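4. Place Settings and the Claim of Order

4.1 What the placemat is supposed to do

Writing on domestic tables tends to treat the placemat as a settled matter. It marks out one person's share of the surface, it protects the wood, and it tells whoever is laying the table where the plate goes. The first of these claims is repeated in nearly every household manual we consulted, usually without support. The second is at least testable. The third is the one that concerns us here, and we came to it with doubts that our material has only partly removed.

The strongest version of the claim is found in Cardoso, whose account of family tables holds that a patterned mat "instructs the hand." On this view a stripe or a border works as a guide line, and people set the plate square to it without thinking. Codetti takes up the idea and extends it to cutlery. Neither author reports watching anyone lay a table. Both rely on photographs of tables that had already been laid, and in Cardoso's case many of those were prepared for sale catalogs. A catalog table is straight because a stylist has straightened it. Reading habits of the hand from such pictures seems to us unsafe.

Our own material comes from 60 households in the town of Skerno. In 35 of them a placemat was in daily use; the others used a full cloth, a bare table, or whatever was within reach. We visited at mealtimes and asked only that the table be laid in the usual way. Being watched surely made some people tidier than they are, and we see no way to correct for that. It should, if anything, have helped Cardoso's case.

4.2 Stripes and the position of the plate

Striped mats offer the fairest test, for a stripe gives the eye a direction and a round plate gives it none. If the pattern guides the hand, we would expect the plate to sit in a fixed relation to the stripes: centered on a band, say, or resting against the line where one band gives way to another. What we saw was far less regular. People put the plate down near the middle of the mat, or near the chair, and then stopped attending to it. Asked later where the stripes ran, several could not say whether they went toward the chair or across it.

Mats with a mixed weave complicate things further. The type shown in Figure 3 has thin white lines over one part and much broader bands over another, on a brown ground dotted with white. A pattern like this has at least two possible "guides" and no obvious way of choosing between them. Cardoso would presumably say that the change in the weave acts as the guide. We can find no evidence for this, and Cardoso gives none.
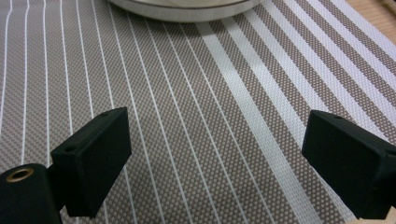 Does a striped placemat make people set the plate down straighter? The households we visited give little reason to think so, and the few very straight settings we saw were laid by people who were just as careful on a bare table.

Figure 3. Woven striped placemat with the lower rim of a round white plate; light wooden tabletop at upper right.

The point about round plates deserves more weight than it usually gets. A plain round plate has no straight edge, so "straight" can only mean "in the right spot," and the right spot is a matter of opinion. Square and oval plates might behave differently. We met too few of them to argue either way, and we decline to guess.

4.3 Protection, or the look of it

A second and more modest claim is that the mat is there to spare the table. Most people gave this as their reason when asked. Yet serving dishes, which tend to be heavier and hotter than dinner plates, were often put straight down on the wood between the mats. In one kitchen the mats were lifted off before a baking dish came out so that they would not get dirty. The owner saw nothing odd in this, and perhaps there is nothing odd in it. But it is hard to square with the idea of the mat as a shield. The mat was being protected, and the table took its chances.

Fabrice Huet, reading an early draft, objected that woven mats should be separated from cork and wipe-clean ones before any such conclusion is drawn. We accept the objection in part. Woven mats hold crumbs, need washing, and are treated with more care than the surface beneath them. The wipe-clean sort were left out all day and collected mail. Our sample leaned heavily toward woven mats, perhaps for no better reason than that a local shop, Staketti, sold little else.

4.4 What remains

We are left with a smaller claim than the one we began by examining. The mat marks a place. When it is out, people know how many are eating and where they will sit, and this seems to hold whatever the pattern. Whether the pattern does any further work is, on present evidence, unproven. A return visit in December, when many of the same tables were laid for guests, produced neater settings all round, on mats and on plain cloths alike. Company appears to straighten a plate more reliably than stripes do, although we did not set out to measure that and would not press it.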